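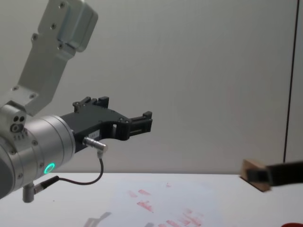
Ticket: intermittent no-start, 1980s coupe, listing on hold
Opened by: Damián Cortés, Stetton
Status: Monitoring

Reported fault
Engine cranks normally but will not fire after a hot soak of roughly 20 minutes. Cold starts are fine. Seller at Rarnthorpe says the fault first appeared last April, after the fuel pump relay was replaced.

Log
Battery 12.6 V at rest. Grounds cleaned at the firewall and left fender – no change.

Fuel pressure holds with the key on, cold. After a hot soak it drops to zero and the pump cannot be heard. Swapped in a known good relay. Same result.

19 January 2022
Voltage at the pump connector reads 3 V hot, battery voltage cold. Traced back to the relay socket. One terminal is spread and discolored, and the wire behind it has been spliced with a crimp that pulls out by hand.

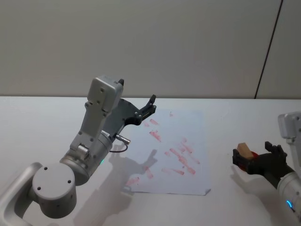 White tabletop and two robot arms, green status light on the left one.

Cut out the splice, fitted a new terminal from the Proromex kit, soldered and sealed. Voltage hot now matches cold. Three hot restarts, all good.

Open items
Road test of 50 miles with two fuel stops before the listing goes back up.
Đào to confirm whether the seller still has the original relay. The part number on the replacement does not match the shop manual.
Idle hunts slightly with the AC on – separate ticket.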